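Live Daytime Television and the Unplanned Moment

Student project report
Media and Communication, second year
Lorna Dagdag and Jomar Fajardo
Submitted April 19, 2022

1. What the project was

We wanted to know what happens on a live daytime talk show when something goes wrong on screen, and what viewers do with it afterward. By "something goes wrong" we mean small things: a guest who forgets the name of the film they came to talk about, a microphone that is still on, a host who reads the wrong card. We did not look at serious incidents or anything that led to a complaint.

The idea came from a class exercise in which we had to sum up a week of entertainment news. Most of the stories that week were about very little. One person had dropped a plate during a cooking segment. Another had called a co-host by her predecessor's name. Both stories had been shared more often than the interviews on the same shows, and we asked if we could make that our project.

We used one show, The Tedinby Hour, which goes out live on the regional channel Bundora. It runs for 60 minutes with one main host, two co-hosts and usually two guests. We picked it because full episodes stay online after broadcast and because the channel leaves the comments open under its clips.

2. Sources

We watched 14 episodes in full. Jomar watched the first half of the set and Lorna the second, and then we swapped so that every episode was seen by both of us. We wrote down each unplanned moment with the time it began, who was involved, and how the people on the panel reacted.

For the audience side we collected comments posted under the show's clips. We stopped at 2000, which was as many as we could read and sort by hand in the time we had. Names and profile pictures were removed before we started sorting.

We also had a short phone call with a member of the production staff, who asked us not to use a name. The call was not recorded. What we say from it comes from notes that both of us took and compared the same evening.

3. How we sorted the moments

At first we had a long list of types. It did not work. We kept disagreeing about whether a moment was a "slip" or a "mix-up," and the difference did not matter to anything we wanted to find out. We cut the list down to four:

Speech – wrong names, lost words, saying something early.
Appearance – clothes, hair, makeup, a price tag or a label showing.
Equipment – sound, props, cue cards, the wrong clip being played.
Behavior – laughing at the wrong time, walking off to the wrong side, eating during a link.

Some moments fit two types. When a co-host laughed because the wrong clip had played, we put it under Equipment, the type of the thing that came first. This rule was Lorna's and we kept to it throughout.

For each moment we also noted who mentioned it first on air. It could be the person involved, another panelist, or someone behind the scenes whose message was read out. Sometimes it was never mentioned.

The comments were sorted more simply, into friendly, unfriendly and neither. A comment such as "love her, she is all of us" is easy to place. A comment such as "typical" is not. We put those in the last group, which ended up larger than we would have liked.

4. Problems with the method

Our first round of sorting had to be thrown out. We had each been using a different version of the list, and by the time we noticed, several episodes had been marked in ways that could not be compared. After that we kept one shared sheet and did not change the headings without telling each other.

We also found that the clips are not the same as the show. Bundora chooses what to post, and it trims the clips so that the moment comes quickly. In the full episode a mistake can be followed by a long and fairly dull stretch in which everyone carries on with the item. Viewers who only see the clip do not get that part. This affects the comments, and we have no way of correcting for it.
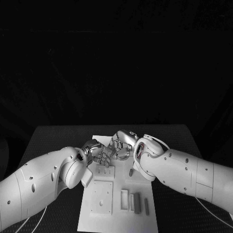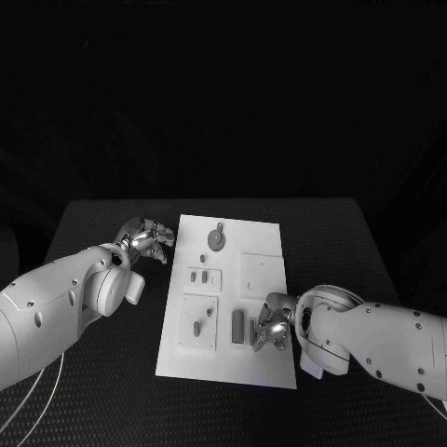
The amount of studio background a viewer sees turned out to matter more than we had planned for. The Tedinby Hour has a bright set with a window, shelves, plants and a screen, and commenters notice all of it. Several moments in our Equipment group were only spotted because something behind the host had moved or gone dark. With a dark backdrop that shows nothing but a few faint folds, like the one behind the two white arms and the board, there would be very little for anyone to spot except what is happening on the table. The host's late-evening program on the same channel, Ouellet After Ten, is staged in a plainer way, with one desk and a curtain. We watched a small part of it for comparison. The comments under it were nearly all about what was said. We did not count these, so we mention it only as something another group might follow up.

5. What we found on screen

Speech was the most common type by a clear margin. This is what we expected, as the show is mostly talk. Appearance was the least common, but when such a moment came up it was given the most time on air. One small matter of a collar tucked in wrongly was brought up again before every break in the episode.

In most cases the moment was mentioned on air by another panelist and then laughed about by everyone, including the person it had happened to. The main host, who performs under the single name Ouellet, nearly always mentions his own mistakes before anyone else can. The two co-hosts wait to be told. We are not sure if this is a matter of experience or of role. He is the one who controls when the item moves on, so it is easier for him to stop and make a joke.

Guests were treated differently. When a guest made a mistake, the panel tended to let it pass, or one of the co-hosts repeated the sentence with the right word in it. The clearest case was a singer who said her new single, "Nisto," had been out since August. It had not been released yet. The co-host simply said "and we can't wait to hear it" and asked the next question. The singer did not seem to notice. The comments did, of course.

We were told on the phone that the production team reads comments during the broadcast and passes some of them on through the hosts' earpieces. We asked how they choose. The answer was that it has to be something the host can laugh at, and it has to be short. Messages about a guest's looks are never passed on. Messages about a host's looks sometimes are, if that host has said it is fine.

6. What we found in the comments

Friendly comments were the largest group under every clip but one. That clip showed a quiz item in which a co-host gave 1848 as the year in which the local theater opened and then argued with the card when it was marked wrong. Here the unfriendly comments came first. People did not seem to mind that she was wrong. What they wrote about was the arguing.

This fits a wider pattern in our notes. When the person involved laughed, the comments were friendly. When the person looked annoyed or tried to explain, they were less so. It made little difference which of our four types the moment belonged to.

Appearance comments were almost all about the two women on the panel. We had not set out to look at this and our sorting does not measure it well, but it was hard to miss. Ouellet wore odd shoes through one whole episode and it was brought up by a handful of people. A co-host's loose earring in the episode after that had a long thread to itself, with people arguing about when it had come undone.

There were also many comments in which viewers told a story of their own: a job interview with a sticker on the jacket, a wedding speech with the wrong name in it. Jomar thought these should be a group by themselves. We counted them as friendly in the end, but he has kept a separate list and it is attached at the back.

7. What we would change

We would sort the comments into more than three groups, and we would agree on the groups by testing them on one clip first. We would also record the length of each clip next to the length of the same moment in the full episode, as the difference is probably where the channel's own choices can be seen best.

One show is a small base. The tone of The Tedinby Hour depends a great deal on one host, and a show with an equal panel could give other results. We asked a second program if we could speak to its staff and did not get a reply before the deadline.

8. Who did what

Both of us watched all the episodes and took part in the phone call. Lorna wrote the sorting rules and sections 2 to 4. Jomar collected the comments, made the tables in the attachment and wrote sections 5 and 6. The rest was written together. The tables use the second version of the headings – please ignore the labels on the first sheet, which are from the round we threw out.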